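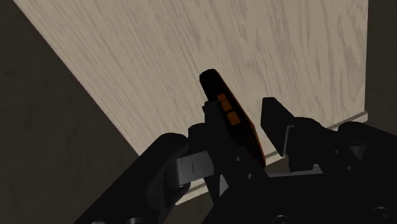 OK so I went to the robot open day at Colmont and I have been talking about it to everyone in my house for a full day, so now it's your turn. I signed up for the simulation room first, because that was the one with chairs. They had a whole virtual workbench up on a big screen, and you got to watch the gripper do its thing from close up, looking down past its fingers at a wooden tabletop with a slim black and orange thing sitting between them. My first thought was "who turned the lights off in there." It's dim! The gripper is basically a black shape. I loved it.

Some background for anyone who missed my whining in August: I work in returns at a mail order place over in Tresdale. I open boxes, I look at what's inside, I put it in another box. My manager came back from some trade thing all fired up about robot arms, and I figured I'd better go look at one before one came to look at me.

The open day was put on by Mitsotakis-Vlachou, who build gripping stuff for warehouses and small shops. They have half of a former carpet showroom and you can still see the old price tracks up near the ceiling. Free parking, free coffee, coffee was bad, I had three.

Doors at 9, and by 9:30 there was a line for the hands-on table that went out past the bathrooms. Mostly people like me, a bunch of high school kids, and one man in a very nice suit who asked about leasing every single time somebody stopped for breath.

Back to the simulation room. The person running it was Fotini Chatzigeorgiou and she was so good. She talked like somebody explaining a card game to a friend. She'd start a run, let it go a bit, pause it, and ask us what we thought the fingers should do next. People were shouting answers! A kid behind me yelled "GO LEFT" like it was a football game.

So I asked the question I came with, which was why bother with a pretend table when you have a real arm right there across the hall. She said because she can run the pretend one all night and the only thing she has to buy is electricity. The real one needs a person next to it, and the person wants to go home.

She told us they'd done 2,637 practice grabs that week on the simulator. I asked how many worked and she laughed and said "fewer than that." Then she did give the room a real answer, she said it depends a ton on what you hand it, and she went through which shapes it hates. Flat things. Floppy things. Anything in a shiny bag. I handle shiny bags ALL DAY. I felt very employed.

What got me was how much fuss goes into things I do without looking. Where do you put the fingers on something long and thin? Too near one end and it swings on you. And when it's lying at a slant, the hand has to turn to match before it closes. I have picked up probably a million pens in my life and never once thought about which way the pen was facing.

She also let us change things. One of the high school kids got to pick how slippery the object was (there's a number for it, you just type it in) and cranked it down to basically wet soap. The thing shot out from between the fingers and slid clear off the table. Biggest cheer of the day. She reset it in a second and said "see, try doing that with the real one, we'd be under the desks looking for it."

Then across the hall for the real arm. You get 4 minutes each and they are strict about it, there's a kitchen timer. You steer with a thing like a fat joystick, and there's a squeeze handle for the fingers.

My job was to move foam blocks from one tray to another. Sounds easy. I got two! My problem was I kept closing the fingers before I was low enough, so I'd pinch the air right over the block, very gently, over and over. The guy helping me said most people do that. I choose to believe him.

A girl who could not have been older than 10 went after me and cleared the tray. She had her tongue sticking out the whole time. Her dad filmed it and then looked over at me with real kindness and I had to go get more coffee.

There was also a talk in the afternoon by a company called Bidton that does sorting software. I'll be fair, the slides were tiny and I was in the back. The part I did catch was about how they decide when the robot should give up and call a human over. Apparently if you let it keep trying forever it will, it has no shame at all. So they cap the tries and then a light comes on and somebody walks over. I asked how far the somebody usually has to walk and they did not have that number. I'd want that number!

People keep asking me if it was scary, like job scary. Kind of? I came out less worried than I went in and also more worried about different stuff. The grabbing is slower than I thought it would be. But they were upfront that it gets better all the time, and the pretend table really does run while everybody's asleep. I also asked Fotini who fixes the arm when it jams, and she said they train people from the floor for that, and she gave me a flyer. The flyer is on my fridge.

If you're anywhere near Colmont they're doing another one in the spring. Tips from me: do the simulation room first while your brain is fresh, put your name down for the hands-on table the second you walk in, wear normal shoes because they turned a lady in sandals away from the arm. Bring your own coffee.

Oh and to the two people who already asked, no, you can't take the foam blocks home. I checked.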